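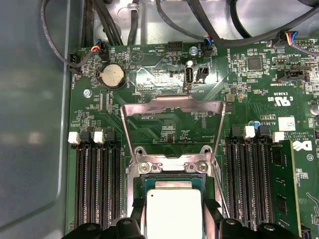
Getting a gripper to lift a processor out of its socket without touching the socket

Posted in Home and Workshop Robotics
January 3, 2019
Viewed 1808 times

Haziq Subramaniam

I have a small arm set up on a bench at Penrose, the shared workshop I belong to, and I am trying to get it to take apart scrap desktop computers. The arm is my own build with a two-finger Lurnus gripper on the end and a camera at the wrist. The control program is called Vilar. It plays back positions I have taught by hand and can nudge them a little from the camera view.

Screws and cables are a separate job and I do those myself for now. The bit I want the arm to do is the processor. The board is a green Dell one, still in its chassis, with memory slots on both sides of the socket. I release the lever and lift the metal retention frame by hand. Then the arm should come in, close on the two sides of the processor, go straight up and put it in a tray.

Two things go wrong. The fingers are thick and the raised frame limits where they can go, so I can only come in from the open side. Also the edge of the processor is very thin, and when the fingers close they tend to ride up over the metal lid and let go. On one try it came up 5 mm on one side and dropped back, and I am now worried about the contacts in the socket.

I have also been doing dry runs with the frame down to check the reach.
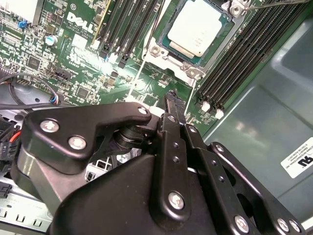
Fingertip just below the processor socket, frame down.

Is it worth making thinner fingertips, or should I be picking this up some other way? I would like to keep the processors in working order if possible.

Dilani Bhuiyan
Reputation 3477

I would stop gripping it. A processor with a flat metal lid is a good shape for a suction cup and a poor one for fingers. The lid gives you a smooth area in the middle, the pull is straight up, and you don't need any room at the sides, so the memory slots and the frame stop mattering much.

You can do this without changing the gripper. Print a block the fingers can hold, fit a small silicone cup to the bottom of it and run a thin tube back along the arm to a vacuum pump. The arm picks up the block when it gets to that step and puts it down afterwards.

Some points from doing this on my own bench:

Clean the old thermal paste off the lid before you start. The cup won't seal on it.

Have some give in the cup or its mount, so that you aren't pushing the processor down into the socket if your height is slightly out.

Lift slowly for the first few millimetres and keep the tool square to the board. If your board is even slightly tilted, teach the lift direction from the board and not from the bench.

Put a vacuum sensor in the line and make Vilar wait for it before lifting. Mine was cheap and it has caught a lot of bad seals.

On the contacts – if the processor dropped back crooked, look across the socket with a torch and a magnifier. Bent ones show up as a break in the pattern of reflections. If there are any, use that board for practice and don't put a good processor in it.

Tarkov
Reputation 2992

Why not just take it out by hand? You already opened the lever. Takes two seconds.

Haziq Subramaniam

Tarkov, because I want the arm to do it.

Dilani, thank you. I checked the socket and there are a few contacts out of line near one corner, so this one is the practice board now. I had a suction cup left over from a pick-and-place kit and held it in the fingers with a printed block, and it lifted the processor first time. The second time it lost the seal because I had missed some paste. I have ordered a sensor and will add that before trying another machine. Does yours switch the pump off at the tray, or do you use a valve?

Dilani Bhuiyan

A valve that lets air in. With only the pump off, mine used to hang on for several seconds and then drop the processor wherever the arm had got to.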